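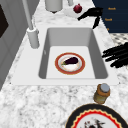 Does a wrestler's death in April change who is eligible for this year's hall ballot? The bylaws say the list is fixed on the day ballots go out, so a death after that changes nothing.

I'm repeating this at the top since three private replies asked me the same thing. Now to Heriberto's message.

Heriberto Pacheco wrote:
> I think we should put Omov straight in without a vote. He worked
> 800 matches in 59 towns, he trained half the Altard locker room,
> and his family would love to see it done while people still
> remember him. Inga got the same treatment, if I recall. Who
> would object?

Well, I would, a little. I liked Omov as much as anyone on this list. I saw him live at the Altard gym shows, and his match with Cudia is still the best thing I ever paid to watch in a building with a leaking roof. But where does 800 come from? The only place I can find it is the ring announcer's patter, and ring announcers also told us he was from Siberia.

I went through the old results sheets as far as I have them, and a lot of the spring cards are missing. Even if you are generous with the gaps, I can't get near that number. The 59 towns I could believe, because the Altard crew really did drive all over. Half the locker room is harder. Cudia has said in print that he learned from Inga, and the two younger guys who get mentioned every time were trained before they ever came to Altard.

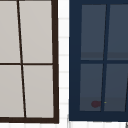

Windows, two frame colors.

As for Inga going in without a vote, that isn't how I remember it. There was a vote. It was lopsided, and the newsletter only ran the result, so it looked automatic. If someone has the newsletter and it says otherwise, please type out the paragraph and send it to the list. I'd rather read it than hear about it again.

What bothers me more is the timing. Every time somebody passes, we get a week of messages saying he was the greatest draw in the territory – and then the same people can't name 2 of his opponents. I don't think that does the man any favors. A regular vote next year, with a decent write-up and the real record, would mean more than a rushed one now.
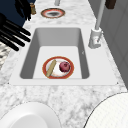 I also don't buy the idea that the family is waiting on us. Has anyone asked them? Heriberto, if you've spoken to them, say so and I'll take that back. Otherwise please leave them out of it.

If people want to do something this month, the tape of the Cudia match could use a proper transfer. I'd put in 100 dollars toward that today, provided whoever has the master confirms it's the full match and not the clipped TV version.

Socorro Giraldo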